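Gitetti Telethon Total Still Short on Detail

6/16/19

Organizers of the Gitetti telethon say the four-hour broadcast brought in around $1000 a minute for families hit by the May floods. They have not said how much of that is cash and how much is pledges.
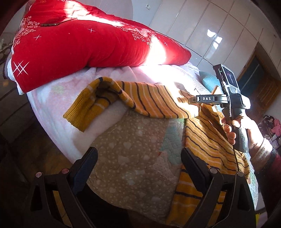
Renata Zawadzka said she would believe the total once the bank did, and asked why two of the acts were paid at all.

Relletti, which produced the show, promises that 100 percent of donations will go to families. It gave no date for the first checks.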